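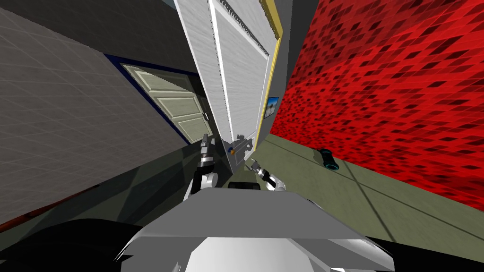 Door-opening planner, status as of Aug 21, 2019. Short thread, mostly about the handoff between perception and control.

1/ We moved the latch estimate out of the planner and into its own node. The planner now gets a hinge axis, a handle pose and a covariance. It used to get a point cloud and a prayer.

2/ Ran 2,152 simulated episodes overnight on Drullgate. Wall textures, door colors and camera roll are all randomized. 144 failures.

3/ Of those, 7 were solver timeouts. The rest split between bad hinge axis and grasp slip. The bad axis cases cluster at high camera roll, where the gravity prior was still being applied in the camera frame. My bug. Fixed in the Stavton branch.

4/ Two-arm mode is slower to plan. Median is 658 ms with both arms in the collision model. Most of that goes to self-collision checks near the latch, where the grippers get close together.

5/ Caching the torso-to-shoulder pairs should help. They never change enough to matter.

6/ Open question: when the hinge estimate drifts mid-swing, do you replan or let the impedance controller absorb it? We replan past a fixed threshold. I don't like the threshold.

7/ Logs and configs go up in September, after the message format settles.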